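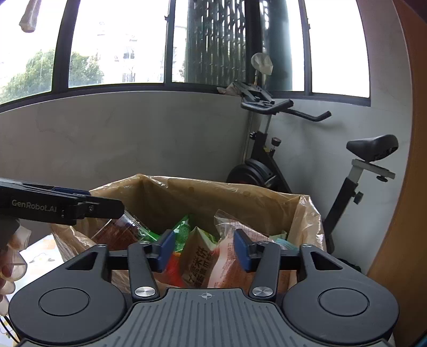
The bin by the window, with the exercise bike behind it.

Dilani Bhuiyan had been told the flat would be empty by four, and at half past two her uncle was still reading the back of a rice cracker packet.

"You can't read Chinese," she said.

"I can read the numbers." Ashraful Mondal held it further from his face. "I'm looking for the date."

"It doesn't matter what the date is. There aren't any crackers in it."

He looked inside, as if she might be wrong, and then stood it upright in the bin among the other wrappers. The bag was the big tan sort that you could almost see through. She had folded the rim down over the edge and it had bunched up at the top, and every time he put something in he smoothed the bunched part with his thumb.

They had been at it since breakfast. The van was booked for four and the keys had to be at the agent's in Wullport before it shut. Most of the furniture had gone the day before to Mrs Thambiah on the ground floor, who had wanted the table and had been persuaded to take the chairs. What was left was the front room: the bike, two suitcases, and everything her aunt had kept in the low cupboard.

Her aunt had kept snacks in it. She had worked for eleven years at the Fumia wholesale shop behind the station and had brought home whatever was going, and after she stopped working there she went on buying the same things. When she died in December nobody opened the cupboard. It was now August and Ashraful had opened it at last, and found that he had been eating from it himself, at night, without much thought, and putting the wrappers back.

"I didn't like to throw them away," he said.

"I know."

"Some of these she ate. Some of these I ate. I don't know which is which."

Dilani took a green one from the pile and crumpled it and dropped it in. It was louder than she meant it to be. He watched it open out a little by itself.

"That was one of mine," he said. "She didn't care for those."

So they went on like that for a while. He would pick one up and say whose it was, if he knew, and she would put it in the bin. A big pinkish one with red writing all over it was from the new year before last, when her cousins had come and there had been nowhere to sit. A pale blue one he couldn't place at all. He turned it round twice and then tucked it down by the rim himself.

At three the man from Dornero Removals rang to say he would be early. Dilani said that was fine. She went into the kitchen, drank a glass of water from the tap and rinsed the glass, then remembered that the glass was staying and dried it on her shirt.

When she came back he had sat down on the bike. He wasn't pedalling. He was sitting sideways with one hand on the seat and both feet on the floor.

"Are you taking that?" she said.

"There's no room at yours."

"There's room in the hall."

"You'd walk into it every night."

"I probably would," she said.

He fiddled with the knob on the seat post. It had been set for her aunt, who was a good deal shorter than he was, and in all the months since he had never raised it. He had ridden it, though. Dilani had heard him on the telephone, out of breath, with the thing going round in the background, and she had wondered how he managed with his knees so high. The little screen had said 473 for as long as she could remember. It had stopped working at 473 and her aunt used to tell people it was her record.

"Mrs Thambiah's grandson would have it," he said. "He's asked."

"Do you want him to have it?"

He thought about it properly. Down in the street somebody was trying to park and not doing well.

"No," he said. "Put it in the hall."

She got the spanner out of the suitcase, which meant unpacking half of it, and he held the bike steady while she worked on the front foot. One of the bolts had rusted. She put her weight on it and it gave — not all at once, but enough.

"Mind the wall," he said.

"It isn't our wall any more."

"Mind it anyway."

There was one packet left in the cupboard that hadn't been opened. She saw him see it. He took it out and put it in his jacket pocket, then tied the top of the bag in a knot and carried it down himself, two floors, while she waited by the window for the van.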